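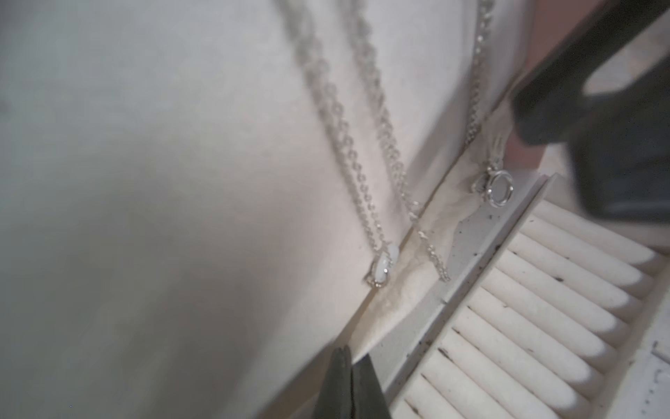 Fig. 1 Fine silver chains over the white form, wrist camera view.

Section 3: Setting up the jewellery bench for visitors

I've run this bench at 19 open days now, and most of what follows was learned by getting it wrong in front of a queue. If you've read Section 2 you've already got the arms powered and the emergency stop tested. If you haven't, go back and do that first, please!

Before the doors open

1. Wipe the bench and the tray. Go right into the grooves of the ribbed insert with a soft brush. Dust shows up far more on the wrist camera than it does to you standing over it, and visitors will be looking at the big screen.

2. Lay the chains over the white form one at a time, with the pendants hanging towards the tray. Leave a clear gap between neighbours. I like a finger's width, but my fingers are thin (Rosalba Pellegrini, who wrote the first version of this guide, said "a pencil").

3. Bring up the wrist view on the screen and have a proper look. You want to be able to make out the separate links. If the nearest chain looks soft, raise the wrist a little and look again before you start fiddling with the lens.

4. Check for slack. A chain that loops down onto the fabric is much harder to pick than one hanging straight. I leave one like that if I've got a chatty group who want to see the arms struggle a bit, and tidy it if there's a school party with a bus to catch.

Note: the form and the silver are both bright under the lights. If the picture washes out, turn the exposure down in Lostik, under Camera, then Wrist. Don't move the lamps. They're set for the overhead view as well and you'll be there all morning.

Caution: keep gripper force on the lowest setting for anything with a stone in it. The settings are thin and they bend.

Moving on to the box

The second half of the demo is the pink box, and it's the bit children push to the front for. Both arms work over it at once, so it needs more care than the chains do.

5. Park both arms and switch to Hold. Wait for the tone before you put your hands in.

6. Set the box in the middle of the bench with the front latch facing the rail, and open the lid all the way back. A lid that's only half up will drift down, and the right-hand wrist camera gets very close to it.

7. Check that the pegboard insert is sitting flat inside. Press each corner.

8. Load the two-arm routine from the Kamen folder and run it at quarter speed with nothing to pick up. Watch the gap between the grippers the whole way through. I stand on the right for this, where I can see past the forearm.

9. If you're happy, go up to half speed. I never go faster than that for the public. It looks slow to us, but people who've never seen it before like having time to work out which arm is going where.
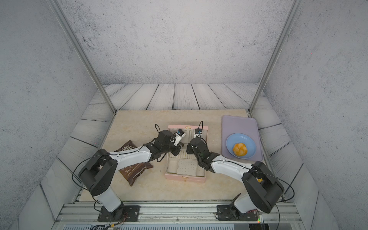 Overgaard Robotics Club, Demonstrations Team

10. Look at the cables before every run. They should hang in an easy curve beside each base and stay clear of the other arm. If one has crept inwards, go back to Hold, move it out by hand and start step 8 again (yes, the slow pass too).

11. Let people come up to the rail in small groups. We had 43 through in one afternoon last August and it was fine until everyone leaned in together.

Caution: stop the routine if anybody reaches over the rail, even if they're only pointing. Say something friendly afterwards, but stop it first.

What people ask

"Is it doing it by itself?" depends on which mode you're in, so have your answer ready. In Follow mode somebody is steering, and I like to introduce whoever it is. In Replay it's repeating a saved routine, and if you nudge the box it'll go to the old spot quite happily. Show them that with the grippers held high and well clear of the lid. It always gets a laugh.

"Can I have a go?" Only in Follow mode, one visitor at a time, and with you next to the stop button.

If a run goes wrong

12. Dropped chain: Hold, wait for the tone, pick it up yourself and carry on.

13. Gripper touching the side of the box: don't drag the box away. Raise the arm first with the Up key, then put the box back.

14. Frozen wrist picture: restart the viewer on its own. There's no need to restart the arms. If it freezes again, ring Lộc Khúc at Vultance, who looks after our cameras, and run the overhead view until it's sorted.

Packing away is in Section 4. Put the chains away flat and separately, or whoever has the next session will spend it untangling them.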